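Okay so I said I'd post about the great sorting-out once I got past the shame stage. I am past it! Mostly.

Background: we've been in the new place since February and the spare room table is still where everything lands. Play food, tools, bits of plumbing, you name it.

Lena Michalski (hi Lena) told me to pick one table, set a timer for 22 minutes and only touch what's on it – so I did.

The white basket is for play food and nothing else. That's the rule now.

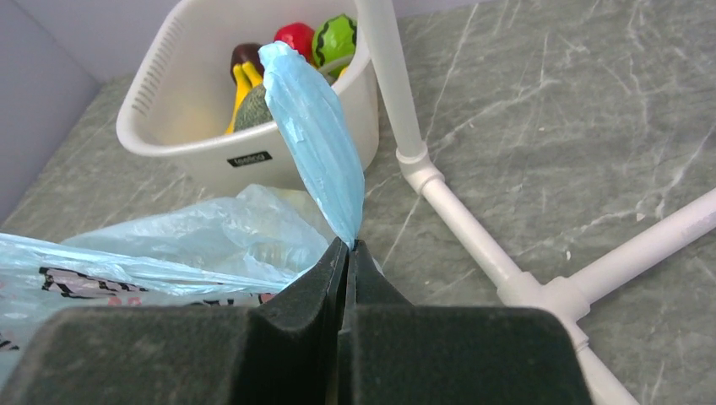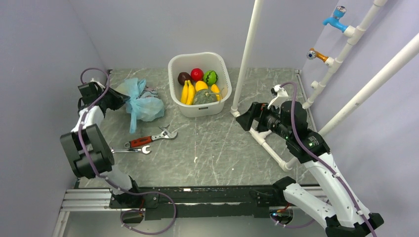

Rule two is that tools go back to the hall closet the same day. I own more than one wrench and could never find any of them, so I bought another. You see the problem.

The white pipes are staying until Atif comes over to do the sink. He says soon. He said soon in February too.

I also downloaded Evimlow to keep a list of what's in which box. It wants me to name every box. I have a box called Misc and a box called Misc 2, and I'm not sorry.

Anyway, next is the shelf by the door. If you have a good way to store plastic bags that isn't a bag full of bags, please tell me – I'm begging!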